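Nesting bowls

Nesting bowls are sets of bowls made in graded sizes so that each one fits inside the next larger one. They are used for mixing, serving and storage, and are sold mostly in sets of three to six. The term is also applied to bowls of a single shape that were bought separately but stack well enough to share a shelf.

History

Potters have stacked bowls in the kiln for as long as kilns have been in use, and matching sizes were a convenience of the workshop before they were a selling point. Graded kitchen sets became common in American homes in the early 20th century, when stoneware and later heat-resistant glass were sold by the set. Enameled steel, plastic and stainless steel followed.

Smaller makers kept to their own size systems. The Darkenby pottery numbered its bowls by how many fitted on a kiln shelf, so a higher number meant a smaller bowl. Its catalog at one time listed 309 patterns, only a few of them in full sets. The Frei works at Motville used the width of the rim in inches, from 4 up to 14, and this is the method most buyers know today.

Shape

A bowl nests well when its wall slopes outward from the foot without turning in again at the top. Steep walls save shelf width but tend to jam, particularly in plastic. Shallow walls come apart easily, although the stack is wide. Many sets have a rolled or thickened rim, which stiffens the wall and gives the fingers something to hold. A foot ring keeps the base off the table but can scratch the glaze of the bowl underneath.

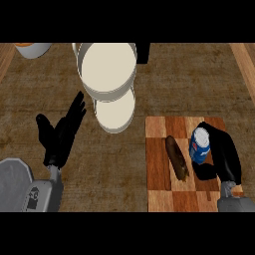 Hye-jin Ahn argues in a survey of household pottery that collectors give too much weight to complete sets. In her view most families replaced broken pieces with whatever came close in size, and a mixed stack is better evidence of how bowls were used. Do-yoon Do takes the opposite position and treats a set as complete only if all pieces come from the same firing.

Care and storage

Glazed bowls are often stored with a sheet of felt or paper between them. Stuck glass bowls can usually be freed by putting cold water in the inner bowl and standing the outer one in warm water. Hot water should be avoided with older glass, which may crack.

Collections

The town museum at Muvville holds around 90 bowls from the Darkenby pottery, including 2 sets with their original lids. The lids are kept in a separate case and are shown in October.

See also: Mixing bowl, Stoneware, Foot ring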